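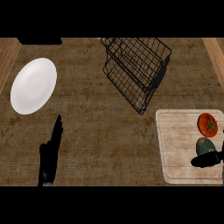
Kavinda Uddin thought the spring open day at the Sindwood mill was better, with more saws running and a shorter line for the sandwiches. I missed that one, so I can only report on July.

The mill is a short walk from the Firbridge bus stop, downhill on the way in. Gates opened at 9 and the first tour left half an hour later. We had 39 people in our group, too many for the sorting shed, and those at the back heard very little of the talk there.

The saw hall was the best part. Logs come in from the yard on a chain, get turned, and go through the band saw lengthwise. Most of what they cut now is larch and spruce for house framing. Oak is done to order in the winter. You get ear protectors at the door and have to give them back at the other end.

After that came the drying kilns. Remzi Duman led this section and took questions - mostly about warping, which he blamed on bad stacking more than bad timber. His advice for anyone drying boards at home was to put the stickers directly above each other and leave the stack alone for a full year per inch of thickness.

The old office has a small display on the Soylu yard, which closed when the two businesses merged. It has wage books, a few hand tools and a map of the 125 acres they used to cut from.

Offcuts were on sale by the exit, 2 dollars a bundle, cash only. I bought one of ash and one of cherry. Parking is in the lower field at Dokby Lane and it was full by 11.

The next open day is planned for October.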